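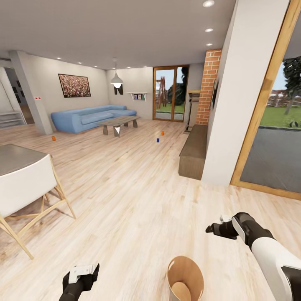

Simulated living room with three cans on the floor, seen from the robot's own position.

Posted 2019-01-02 by Agata Barbieri

The Planine office returned to work this morning, and I have been asked by several colleagues to set down how the tidying program has altered the working day in our section. The account that follows is a personal one. It should not be read as the position of Zuccaro, although Huw Ifans has seen it and corrected two dates.

Until August, our section carried out furnished-property turnovers in the Cumerham district. A turnover consists of clearing floors, emptying wastebaskets, checking doors and windows, and leaving the rooms ready for the next tenant. The work was done in pairs, with a van and a key list. It was paid by the property, and the rate did not vary with the condition in which the property had been left.

Since August, half of the section has been assigned to the simulation desk. Staff at the desk operate a robot's two arms inside a rendered house, pick up small items from the floor, and place them in a container. Each completed run is saved and sent to the engineering group at Clovton, which uses it to train the control software. We completed 1571 runs before the holiday closure. The target for the end of the trial is 2000.

The change has been larger than the job description suggested. Desk operators are seated for most of the shift. Knee and back complaints have fallen in our section, and complaints of eye strain and sore wrists have taken their place. Ourania Karras, who keeps the section's health log, requested adjustable chairs in the first month and received them in the third. A break is now scheduled after every 125 minutes of operation. I consider that interval too long and have said so in writing.

Pay is the second matter. Desk operators receive an hourly rate, and those who remain on the vans are still paid by the property. In a slow week the desk pays better. In a busy week the vans do, sometimes by a good margin. This has produced some ill feeling, and it has not been helped by the practice of filling desk places by length of service. Wenceslao Cisternas has proposed a monthly rotation. Management has agreed to consider it once the trial is over.

As to the work itself, the difficulty lies in the approach. A person bending to a floor does not think about the position of the wrist. An operator must bring the gripper down beside the rim of a container without striking it, keep the other arm clear, and judge depth from a flat screen. 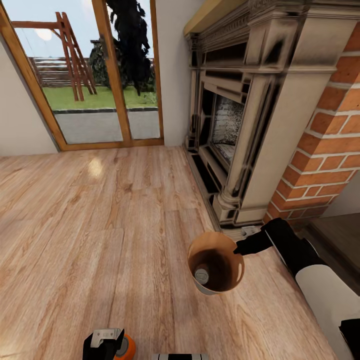 New operators tend to hurry the last few inches, and most discarded runs are lost at that stage. Adelmo Marras, who trained the first group, asks them to stop short, look again, and only then close the distance. His own background is nineteen years of cleaning houses, and he was doubtful about the desk when it was announced. He remains doubtful about where it leads. He is nevertheless the best teacher we have, and the training notes now in use are largely his.

There is also the question of what the engineers learn from us. In the early weeks, runs were accepted or rejected at Clovton without comment. Operators found this discouraging, and the same errors came back week after week. Rejected runs are now returned with a short written reason, and each operator may dispute a rejection. Several disputes have been upheld. One concerned the order in which items should be collected, where the section held that anything lying on a walking route should be cleared first, for the safety of whoever comes in next. That rule has since been written into the instructions.

No member of the section has lost a position. Two vacancies on the vans, however, have been left unfilled, and the wording of the trial agreement covers current staff only. I would ask colleagues to read that clause with care before the review meeting.

Questions for the meeting may be left with Huw at the front desk or sent to me directly. The rotation proposal is pinned beside the key cabinet, and there is space on the second sheet for names.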